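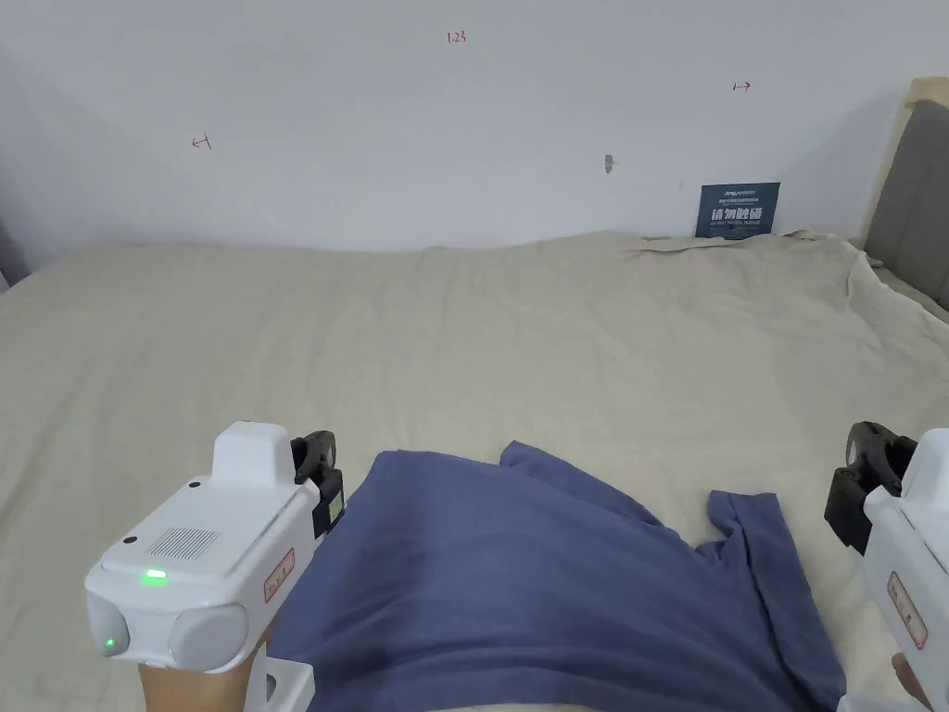 我在 Grenent 干了快三年,头一回自己写招人帖,写得啰嗦,大家多包涵。

先说我们是干嘛的。Grenent 接的是长租公寓和酒店的布草、衣物整理,说白了就是铺床、叠衣服、归置柜子。今年三月开始,公司跟做自动化的 Clasavero 搭伙,想让机器慢慢学会叠衣服这类活儿。机器要学,就得有人一遍遍做给它看,所以我们组里一部分人不再徒手叠,改成两只手各拿一个夹爪来叠。我就是第一批转过来的,现在带这个小组,想再招 2 个人!

**平时都做什么**

- 拿着手持夹爪叠衣服,T恤最多,也有衬衫、毛巾、枕套
- 叠完抖开,换个摆法重新来,床单皱着也照样做
- 每做完一批,在本子上记一笔:哪件顺手,哪件老是夹不住
- 每周有半天回楼层做普通整理,手艺别丢了

刚上手真的别扭。我叠了那么多年衣服,第一天拿着夹爪连个袖子都捏不起来,气得想回楼层去(后来组长请我喝了杯奶茶,我就又留下了)。练了一个多礼拜才顺过来,现在叠一件T恤基本不用想。所以没用过完全没关系,我们带你练,练习期工资照发。

**大家最爱问的:那以后是不是就不要人了?**

这个我面试的时候也问过。我只能讲我看到的:转组到现在,楼层那边没有裁人,有两位大姐腰不好,少排了搬床品的班,她们挺高兴的。变化也有,班表改了,原来一个人包一层,现在要跟别的组对时间,头一个月吵过好几回。还有就是,以前叠得快就行,现在要叠得稳、叠得清楚,有人觉得闷,试了几天又回去了,也没谁说他什么。再往后会变成什么样,我说不准,不敢给你打包票。

**想找什么样的人**

做过客房、洗衣房、家政、服装店理货的都欢迎,手上有数的人学得快。坐不住、一件事重复几遍就烦的,可能真不太合适。年龄学历没要求,能看懂简单的中文操作单就行。手腕受过伤的请提前讲一声,我们好安排试做的时间。

**待遇和时间**

- 早班八点半到下午五点,中午管饭,食堂的面比米饭好吃
- 每干 50 分钟歇一会儿,这条是我们组自己争取来的
- 底薪跟楼层一样,另有岗位补贴,具体数目见面谈
- 签正式合同,试用期 3 个月,社保从第一个月交
- 试用期满不想干了,可以申请转楼层,不用重新面试

**怎么报名**

直接到 Grenent 前台,说找叠衣组,报岗位编号 2533,前台会带你上来。也可以把姓名、电话和做过的活儿写在纸条上留给前台,我下班前都会去收。来了先聊十来分钟,然后试做一小会儿,叠成什么样都不要紧,我主要看你耐不耐得住。

试做那天穿宽松点、袖子别太长,指甲长的最好剪一剪。七月底前都收人,招满就把帖子撤了。有认识的姐妹兄弟合适,麻烦帮忙转一下,谢谢啦!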